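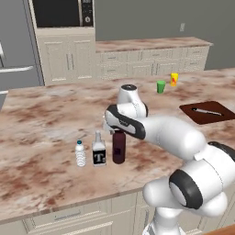 Figure 1. The arm over the bottles on the kitchen island, in simulation.

Pretik: a home-built arm for kitchen tasks
Project report
Stojan Vukčević
12th August

1. Background

I started this project in February, in the shared workshop at Greltton. The goal was to build a small arm which can pick up normal kitchen things, and to write the control program for it by myself. I named the program Pretik. The bench in Greltton is shared with other students and I could have it only two evenings a week, so a large part of the work was done at home, on a simulated kitchen.

The simulated arm is a bigger and cleaner machine than mine. I used it because the model was already complete, with correct joints and limits, and I wanted to test my program before I trusted my own joints. My real arm is made from printed parts and motors which I bought second-hand from the Stojanović shop.

2. The gripper

The gripper was the part which took me the longest time. The first version had two straight fingers with no pads, and a full bottle turned in them when I lifted it. The second version has a flat block on the inner side of each finger. I cut these blocks from rubber sheet and glued them, and after 3 days one of them came off. Then I used screws. 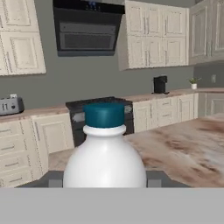 In the simulation I could change the friction of the fingers by writing a different number, and this made me too optimistic. On the bench the rubber collects dust, and the grip is worse by the end of the evening. I now clean the pads before each group of tests. I also learned to close the fingers slowly – my first program closed them at full speed and pushed the object away before the second finger arrived.

3. Approach path

Pretik makes the path in two steps. First it moves the wrist to a point 80 mm from the object. Then it goes in a straight line, with lower speed, and stops when the motor current rises. For tall objects the line comes from above. For wide objects, for example a toaster, I wanted to come from the side and low, near the counter.
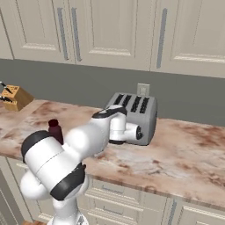
The low approach is more difficult for the elbow. If the base is placed too near to the counter, the elbow must fold and it can touch other objects on the way. I tried 4 positions of the base and wrote the joint angles for each one in a table, which is in the appendix. The best position was not the nearest one, but I have only checked this in simulation.

4. Problems still open

The power supply, a used Sindard unit, switches off when all the joints start together. For now I start them one after another with a short delay. The wrist cable is also too short by the width of a finger, and I must open the forearm again to change it.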